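Werkstattbuch Plositz
Start | Notizen | Rezepte | Archiv

August, 5:40 Uhr – Hefezopf, Versuch 17

Endlich! Der Vorteig mit dem Mehl aus Cutov trägt den ganzen Teig, und wie! 2000 g Mehl, davon 104 g im Vorteig, über Nacht im Keller. Um vier war er schön gewölbt und roch leicht nach Joghurt, genau so wollte ich ihn haben (letztes Mal war er mir ja nach Essig gekippt).

Butter diesmal erst nach acht Minuten Kneten dazu, in kleinen Stücken. Trinh Tạ hatte das vorgeschlagen, ich war skeptisch – jetzt mache ich es nur noch so. Der Teig löst sich sauber vom Kessel und lässt sich lang ausrollen, ohne zurückzuschnurren.

Backen: Ofen auf 162 Grad Umluft, zweimal mit Ei bestrichen. Khải Vương findet die Kruste noch zu blass, ich finde sie herrlich. Die Krume zieht lange Fäden!

Offen: Salz eine Spur höher? Und Stränge vor dem Flechten zehn Minuten ruhen lassen. 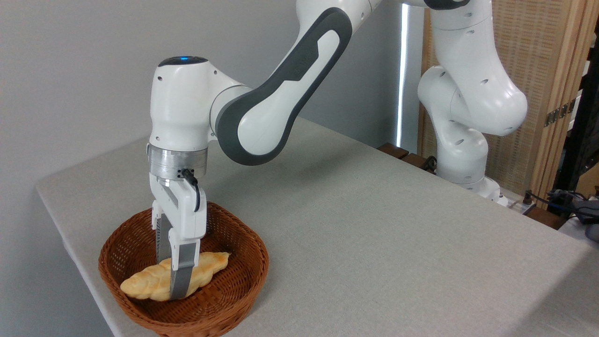 Nächstes Mal teste ich die Rezeptur mit Diệps Honig statt Zucker, das Glas steht schon neben der Waage. Vorteig dafür abends um neun ansetzen.

Zuletzt geändert: August
Kontakt | © Backstube Trurnutari | Nach oben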